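From: Zsolt Szalai
To: Cirnau family history list
Subject: Re: [cirnau] Hajdu baptisms before the second register

> I have been through the first register twice and can't find the
> Hajdu family before the 286th entry, where a daughter is baptized
> and the father is already called an old resident. My grandmother
> always said they were in Cirnau from the beginning. Does the
> register really start in 1707, or is something missing from the
> front? Also, is it worth paying for a new set of scans, or are the
> ones on the list site good enough? I find the handwriting very hard
> and I don't want to spend money on pictures I can't read any better
> than the ones I have.

The register does start in 1707. The first page has a heading in the priest's hand with the year written out in words, and the first baptism follows directly under it. Nothing is missing from the front. What is missing is a gathering further in, and I think that is where your family went.

If you look at the stitching in the scans, you can see thread in the middle of each gathering. The gatherings are all the same size until the fourth, which is short. The entries before the gap end in early spring and the next ones begin in August, with a different pen and a different way of abbreviating the godparents. Someone later numbered the entries straight through as if nothing had been lost, so the numbers won't show you the gap. The 286 you have is from that later numbering. I would cite the page and the date along with it.

For anyone who has the old typed index, it was made from the later numbers and has the same problem. It also reads Hajdu as Hajder in two places, and once as Stajdu. Search under H and under S. The capital H in this hand has a loop on the left side that looks very much like an S if the ink is faint.

As for an "old resident" with no earlier entries, I would not make too much of it. The phrase is used for several families in that stretch, including one that I know had moved from Jernico five years before, because their marriage is in the Jernico book. I think the priest used it for anyone who was there when he arrived. I may be wrong about that, and if somebody has a family where it clearly means more, please post the entry.

There are three places I would try next.

First, the Jernico marriages. They begin earlier than ours and the two villages shared a priest for a time. Brides from Cirnau are often listed with only the father's first name, so read the whole entry and don't go by the surname alone.

Second, the tax lists. They give heads of household only, but they were made every few years and they don't have our gap in them. The list nearest to your date has a Hajdu with a house and half a plot. I have not seen the list before that one. It was out for repair when I asked.

Third, the burials. The burial register was kept in a separate book and it runs straight through the missing months. If the family lost a child in that time, which is sadly likely, the father will be named. Ages at burial are rounded to the nearest five for adults, so take a birth year from them with caution.

On the question of scans, the set on the list site was made from microfilm. It is fine for the second register and poor for the first. The film was shot with the book pressed flat, and the inner margins went dark. The new scans that Codell sells are in color, from the book itself, and the inner margins can be read on nearly every page. I compared 100 entries in both and changed my reading in enough of them that I had to redo part of my tree. You can order single gatherings, so there is no need to buy the whole volume. For your question I would order the third and fourth and leave the rest.
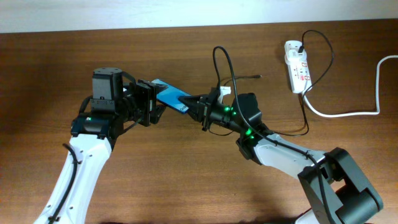
Two arms and a flat blue object over a wooden tabletop

If you do order, ask for the files without sharpening. The sharpened ones look better at first, but they turn the show-through from the other side of the leaf into what looks like real strokes. I lost an evening to a godmother who was only the back of the next page.

For the handwriting itself, the method that worked for me was slow but cheap. I took one page where I already knew every family and copied it out by hand, letter by letter, keeping the abbreviations. Then I cut the copy into strips and pasted all the versions of each capital letter on one sheet. After that I could read most pages at a normal speed. The small letters matter less than you would think – names are mostly settled by the capital, the length and the ending. The months are harder. September through December are written with a numeral and a short tail, and it is easy to read 8ber as August when it is October. Two of the dates in the typed index are wrong for that reason, and both are Hajdu entries, so please check yours.

I have a sheet of capitals for the first priest and a second one for the man who came after the gap. They are not pretty but I can send them to anyone who writes to me off list. Tell me which hand you are working on.

One more thing about the thread from last month. The person asking about the mill at the Jernico end of the village should look at the same tax list. There is a miller in it, without a surname, taxed on one wheel. I copied the line and will post it with the spelling as it stands once I have found which folder I put it in.

Zsolt Szalai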